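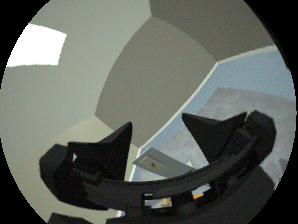 手が空いたぶん目のほうが忙しくなって、夕方には肩より先に目の奥が重くなる、とDolores Abernathyは言う。前の持ち場では一日じゅう小物を箱に詰めていて、くたびれるのは決まって腰と肩だったそうで、彼女はその話を昼休みの残り時間いっぱいまで、ずいぶん楽しそうに(そして少しだけ恨めしそうに)続けてくれた。本節では、こうした声をできるだけ元の調子のまま残しながら、Trotgate事業所の小物仕分け工程にSilumが入ってから、そこで働く人たちの一日がどう組み変わったかを述べていきたい。

**図1** 計算機で描画した室内を広角で見た視野。手前の黒いグリッパの二本の指のあいだに、机の天板に似た灰緑色の平らな面と、その上の小さな物が見える。

## 4.2 「見る仕事」への移り変わり

Trotgate事業所は、補修用の小部品を注文ごとに取りそろえて送り出す、わりあいこぢんまりした職場である。登録上の作業者は63名で、日勤と夜勤の2交代を敷いている。Silumは腕一本とグリッパからなる取り出し装置で、制御ソフトウェアにはKuterが使われている。導入の準備では、実機を動かすより前に、描画された室内で把持の練習を重ねる期間が設けられた。図1のような視野を画面に映し、作業者にも横から口を出してもらうというやり方である。

図1をはじめて見た人は、たいていまず首を傾ける。壁も床も大きく傾いて、縁のほうは弓なりに曲がっているし、視野の下半分にはグリッパが横たわっていて、肝心の物はごく小さい。聞き取りでも「酔いそうだ」「自分の手がこんなに邪魔に見えるとは思わなかった」といった感想がいくつも出た。ところが、面白いことに、二週目に入るころには同じ人たちが画面に向かって自分の首を傾けるのをやめ、指先の向きと面の傾きとを見比べながら、もう少し寄せてから閉じたほうがいい、などと話しはじめるのである。長年の手作業で身についた「つかむ前のひと呼吸」のようなものが、見慣れない視野の上でもちゃんと働くようになるらしく、私たちはこの場面に立ち会うたびに、何やら嬉しい気持ちになったことを正直に書きとめておく。

### 4.2.1 作業の配分

導入前、仕分けの担当者は一つの勤務で平均800点の部品を自分の手で取り出していた。導入後、人の手による取り出しは一人あたり平均435点になった。数字だけを並べれば仕事が軽くなったように読めるし、事業所の掲示板にもそのように書かれていた。けれども、減った手作業のあいだには、装置が迷って止まったときの判断、つかみ損ねの記録、部品トレーの置き直し、それから隣の持ち場への声かけといった細かな用事が入り込んでいる。これらは従来の作業日報に書く欄がなく、私たちが横に座って一緒に時間を過ごすまで、どこにも残っていなかった。

とりわけ「待つ」という用事の扱いには、現場でも意見が分かれた。Silumが次の動作を決めるまでの数秒を休みと受け取る人もいれば、いちばん気が張る時間だと話す人もいる。後者の言い分はもっともで、その数秒のあいだに止めるかどうかを自分で決めなければならないからである。ある夜勤の作業者は、鍋が吹きこぼれる前の台所に立っているようだと話してくれた。ふたを取るほどではないが、流しのほうを向くわけにもいかない、というのである。

### 4.2.2 腕前はどこへ行くのか

聞き取りの中で私たちがもっとも長く時間を使ったのは、熟練という言葉をめぐるやりとりだった。薄い部品を爪の先で起こす、油のついた輪を二本の指の腹で転がして向きをそろえる、といった技は、この職場では誰それさんのやり方として名前つきで語られてきたものである。Silumにはその多くがまだできず、難しい部品は人のところへ回ってくる。すると、手で扱う点数は減ったのに、一点ごとの難しさは上がる。若手にとっては、易しい部品で指を慣らす期間がほとんどなくなり、配属されたその週から扱いにくい物ばかりが手元に集まることになった。

この点を心配して、日勤の班では一月から、午前の最初の一時間だけSilumを止め、全員が手で仕分ける時間をつくっている。生産計画の側からは当然ながら渋い顔をされたが、班の人たちはこれを「手ならし」と呼んで大切にしており、年長の作業者が若手の隣に立って、ああでもないこうでもないと話しながら部品を起こしている様子は、見ていて気持ちのよいものだった。夜勤の班にはまだこの時間がない。人数が少なく、装置を止めると出荷に間に合わないためで、同じ事業所の中でも、自動化の受けとめ方が勤務の時間帯によって違ってくることをよく示している。

### 4.2.3 口を出す権利

もう一つ、準備期間に作業者が画面を見ながら意見を述べたことの影響に触れておきたい。装置の設定を受け持ったHoshinoの技術者は、当初、意見を紙に書いて提出してもらうつもりでいたのだが、紙はなかなか集まらなかった。そこで画面の横に椅子を増やし、見ながらしゃべってもらう形に改めたところ、話は一気に具体的になった。指を開く幅、近づくときの角度、つかむ前にいったん止まるかどうか。こうした項目の設定には、誰の意見で変えたかが書き添えられるようになり、自分の名前のついた設定を見に、勤務の前にわざわざ立ち寄る人まで現れた。

もっとも、準備期間が終わると椅子は片づけられ、設定の変更は事業所の外から行われるようになった。以前なら隣に座って言えたことを、いまは窓口を通して伝えなければならず、返事が来るころには当の困りごとを忘れている、という苦笑いまじりの声も聞いた。装置の出来ばえに対する不満よりも、話を聞いてもらえる場所がなくなったことへの寂しさのほうが、聞き取りの記録にはずっと多く現れている。次節では、この窓口でのやりとりの記録をもとに、寄せられた意見がどの段階で滞っていたのかを順に追っていく。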